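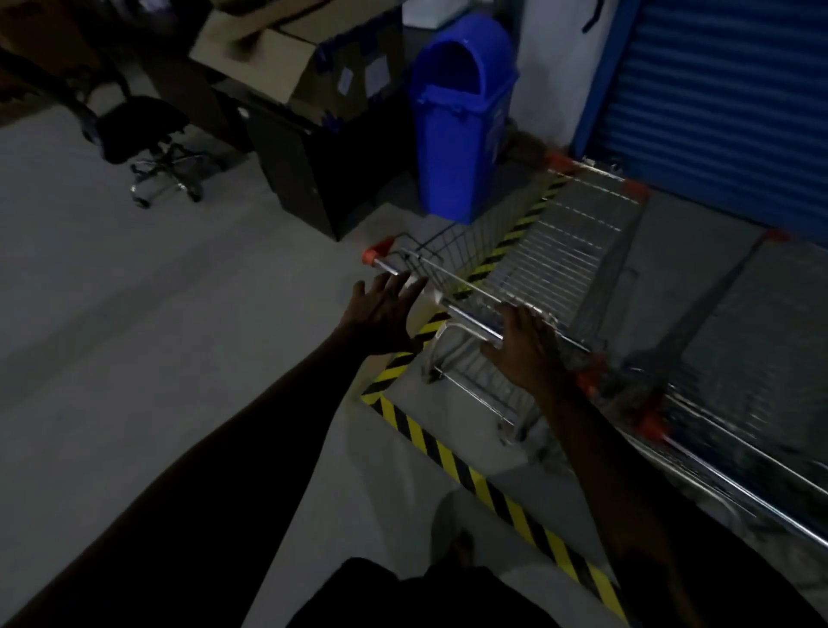

The Small Grocer Holds On

June 2021

When the Adamczyk market closed its second location in May, customers assumed the first would follow. It is still open, eight aisles wide, and the bread still sells out before noon.

Independent grocery stores run on thin margins. A store this size stocks far fewer items than a chain and pays more for most of them, because it buys by the case and the chain buys by the truckload. The owners make up the difference in produce, deli and anything cooked on site. Potato salad earns more than canned soup ever will.

Supply is the harder problem. Briminix, the regional wholesaler, raised its minimum order to $1,000 this spring and cut deliveries to three a week. Stores with little back-room space had to choose between overbuying and running short. A few now split orders with a competitor down the road – an arrangement that would have seemed strange to their parents.

In Flerkomano, five family stores went further and formed a buying group called Jumine. Members pool orders for dry goods, paper products and frozen food. Each store still buys its own meat and vegetables, and each sets its own prices. The group has no office and no paid staff. Orders go into a shared spreadsheet by closing time, and whoever is last to fill it in gets a phone call.

Savings so far have been modest. Flour and cooking oil are cheaper, but coffee costs the same as before. Members say the bigger change is that they can get items the wholesaler used to skip when stock was tight.

Dairy is next on the list. It needs refrigerated storage, and two of the stores have room for it.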